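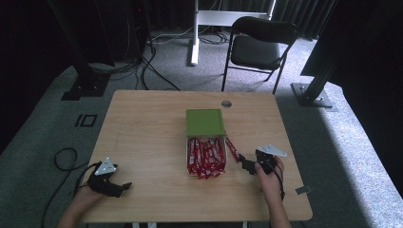
The Snack Bar Question

Drimton building news, 29/12/2021

Every office has one piece of furniture that does more for morale than the people who run it. Ours is a box. It has a green lid that stands up at the back, it lives on the table with the rounded corners, and it is full of snack bars in red wrappers. Very full. Whoever packed it this time believes in density, and a few of the bars are now sticking up over the rim like commuters looking for the bus.

Readers with long memories will recall that the box arrived in November as a temporary measure. The vending machine on the second floor had stopped accepting coins, then bills, and finally any suggestion that it should give something back. Facilities put in a request for a replacement. The request was acknowledged. The box was meant to cover the gap, and we wish the gap a happy new year.

Since then we have gone through more than 2000 bars. We know this from the invoices, and the invoices are the reason for this item.

In the last order alone we paid for 248 of them, which were expected to see us through to the middle of January. They did not see us through the week of the Uvberg visit. Our colleagues from Uvberg were charming guests and left with heavier coats than they came in with. We make no accusations. We only mention that their own kitchen runs on rice cakes.

So, a few house rules, most of which you could have guessed.

Take one. If you have missed lunch, take two, and look sorry about it. A coat pocket is not a desk drawer, and a desk drawer is not a pantry.

Pull your bar out from the top. The rows are tight, and anybody who goes in from the side to get at one on the bottom will bring up half the layer with it. Put back the ones you dislodge. They don't need to go back in a straight line – they have plainly given up on straight lines – but the lid does have to close at night.

Yes, close the lid. It folds down from the back on its hinge and takes a second. The mouse of 2 November has not been seen again and we would like it to stay retired.

Wrappers go in the trash under the sink. They do not go back in the box, where they look enough like a full bar to raise hopes. They also do not go down the cable hole in the tabletop. It is the perfect size for a folded wrapper, as at least one person has worked out, and the underside of that table was an education.

On flavor: the survey closed before the break. Those who wanted something other than the red ones were split between the nut kind and the kind with seeds, and ended up losing to the people who wanted exactly what we have. Flumora, who supply the coffee, have offered to send a sample carton of something with dates in it. It will be put out in the Awad room in the new year, next to the box and well away from the radiator. We remember the yogurt-coated ones.

The next refill is due the first week back. If the box is empty before then, there are apples.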